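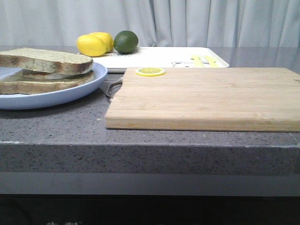
Trolport has decided, after three meetings and one lengthy recess, what a sandwich is.

The town council voted on March 28, 2021 to adopt a legal definition, the better to settle how lunch counters are charged for their permits. A seller of sandwiches pays $45 a year. A seller of "prepared meals" pays $933. Until now the difference has been left to the judgment of whoever was at the desk.

Under the new wording, a sandwich is "a filling held between two separate pieces of bread." Hot dogs are therefore meals, as are wraps. The open-faced melt, long a favorite in nearby Fledcombe, has been sent back for further study.

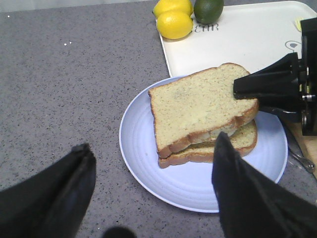 One reader in Fledcombe wrote in to ask whether a hoagie roll that splits along the hinge during eating changes category partway through lunch, and if so, who owes whom the $888.

The town's answer was that permits are issued on the basis of bread "as served."

Ondora, the deli on the harbor road, lists 94 items on its menu and says 13 of them now fall on the wrong side of the line. It plans to slice its rolls all the way through. The Liao Bakery, which sells mostly buns, has asked for a hearing in May. 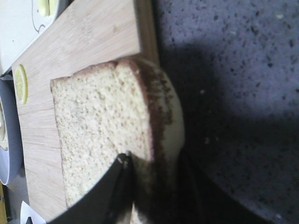 *Sliced bread, the basis of the $45 permit.*

The council will take up soup next.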